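桌布是一间屋子里最被低估的东西

我想替桌布说几句好话。说这话的时候我很认真，因为过去两年里，我在这件小事上花掉的时间比在沙发、灯具和窗帘上加起来还多，而且一点都不后悔！

先说我是怎么迷上的。前年七月我搬进现在的住处，房东留下一张旧方桌，桌面有几处烫痕，还有一条长长的划痕，手摸上去会顿一下。当时的想法很简单：换掉。看了一圈新桌子，要么太大，要么太贵，要么腿的形状让我看着难受。后来在Grasthorpe的旧货集市上翻到一块洗得发软的棉布，墨绿色，边上有手缝的包边，摊主要价900，我连价都忘了还，抱着就走了。铺上去那一刻，屋子突然就像有人住了。那张桌子我留到今天。

从那以后我逢人就讲桌布，朋友们大概都听烦了。反对的意见我也听过很多，归纳起来，多半是觉得桌布老气，像长辈家里压着玻璃板的那种；要不就是嫌麻烦，洒了汤要洗，洗完要熨，熨完还会滑。

老气这一条，我不服。老气的是某几种花色，加上那块玻璃板。把玻璃板拿走，让布自己垂下来，桌沿的线条就软了，走过去的时候布角会轻轻动一下，整个房间都跟着松快。现代的餐桌总爱强调木纹、石纹，恨不得把一棵树的横截面端到你面前，我也喜欢木纹，可是一年三百多天对着同一块木纹吃饭，总有想换换口味的时候吧？换一张桌子要找人搬，换一块布只要抖两下。

我的朋友Thitima Thaweesak开过一阵小饭馆，名叫Sitthichai，只有6张桌子。她对桌布的看法比我彻底得多：午市铺格子，晚市铺素色，周末铺带花的。她说客人坐在格子布前面会自动吃得快一点，说话也大声，换成素色的，人就往后靠，点第二壶茶。我问她有没有依据，她说依据就是她在那间屋里站了11年。我信她。我自己在家里试过，早餐用格子，晚上用深色，连碗放下去的声音都不一样了，布把那一声脆响吃掉了，只剩下闷闷的一下。这个声音我太喜欢了，喜欢到现在去别人家里听见瓷碗直接磕在石面上，会忍不住缩脖子。

说到格子，我想多讲几句。我偏爱线条细、底色浅的那一类，格子大小要均匀，最好别超过手掌宽。粗格子有野餐的味道，放在草地上非常好，放在室内就有点抢。细线格子却什么都接得住，摆一只缺了口的杯子也好看，堆一桌子零碎也不显得乱。我猜是因为那些线暗暗替你把东西归了位，眼睛有地方落脚。底色我推荐浅青、米白，还有一种介于灰和蓝之间的颜色，布店的人叫它“雨天色”，这个名字我到处跟人说。

有人会讲，浅色不耐脏。对，浅色不耐脏，这正是它的好处！深色布上的油点你看不见，于是能拖一个月；浅色布上的油点当晚就瞪着你，你只好拿去洗。我家那块浅色的，比深色的那几块都干净得多。

再说麻烦。洗是要洗的，可一块棉布丢进洗衣机，跟几条毛巾一起转，并没有额外费什么力气。熨我早就放弃了。湿的时候用手掌抹平，四角抻一抻，横着搭在晾衣杆上，干了以后留下的那点褶子正好，太平整的桌布让人不敢把胳膊肘放上去。滑的问题，在布底下垫一层薄绒就好，绒布店里论尺卖，裁得比桌面小一指，外面看不出来。蜡烛油先冻硬再刮，红酒立刻撒盐，咖喱嘛，认命，然后把那一块转到靠墙的一边。

塑料面的桌布我也愿意替它辩护。以前我瞧不起它，觉得不透气，夏天粘手。后来在Ekkachai Mahawong家里吃过一顿饭，改了主意。他家有两个小孩，桌上常年是颜料、酱汁和橡皮屑，他铺的是一块可以直接擦的，柠檬黄，用到边缘都卷起来了。小孩在上面画画，他不骂，吃饭前一抹就好。我坐在那里想，如果换成一张裸着的好木桌，这家人的晚饭得多紧张啊。一块布让人少说多少句“小心点”，这笔账应该算进去。

我对布料没有什么门户之见。棉的好洗，麻的挺括，混纺的耐用，旧床单裁一裁也可以。Troltanlow那条街上有一家叫Sendora的小布店，零头布按堆卖，我在那里买过一截做衬衫剩下的条纹布，长度刚好盖住桌子，宽度差了一掌，我就让它歪着，斜铺，四个桌角露出来三个。朋友来了都说特意的吧，我说是啊。

尺寸这件事我倒愿意啰嗦一点。垂下来的部分，我试下来30厘米左右最舒服，再长就会缠住膝盖，再短像裤脚吊着。圆桌可以放宽，圆桌配长布有一种郑重的气氛，适合冬天。方桌和长桌请一定量了再买，别相信眼睛，我信过两次，两次都买短了，其中一块现在盖在缝纫机上。桌子靠墙的话，靠墙那边可以几乎不垂，把富余的都留给朝人的一面。

背景也值得花心思。桌布的颜色是跟它后面的东西一起被看见的，白墙最省事，可也最容易显得冷清。藤编、竹编这一类的东西做背景真是好搭档，暖黄的底子把青色、绿色的布衬得很润。我见过有人在餐桌后面立一道编织屏风，既挡了杂物又添了质地，比挂画便宜，想挪就挪。我家地方小，立不下屏风，只在墙上钉了一张旧草席，效果已经让我高兴了好几个星期。

我知道，写这么长一篇文章讲桌布，总有人觉得小题大做。可我们每天在桌边待的时间实在太长了：吃饭，拆快递，写字，剥毛豆，跟家里人商量下个月的事，也在那里生闷气。手臂贴着的那一层东西，凭什么不讲究呢？买衣服的时候大家都知道要摸一摸料子，买桌布却只看图片上的颜色，我觉得有点可惜。去布店吧，把手伸进布卷里，闭上眼睛挑一次，挑中的那块多半不是你原来想要的颜色，带回家铺三天再说。

我自己下一块想要的是麻的，颜色还没定，在旧砖红和芥末黄之间来回摇摆。Thitima投砖红，Ekkachai投芥末黄，他家小孩投了紫色。如果哪位读者家里用过芥末黄的麻布，请来信告诉我洗过几水之后褪成什么样子，最好剪一小角寄来。
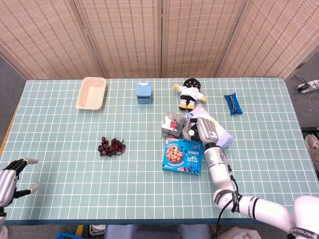
浅青底白细格的桌布，后面是编织面的折叠屏风。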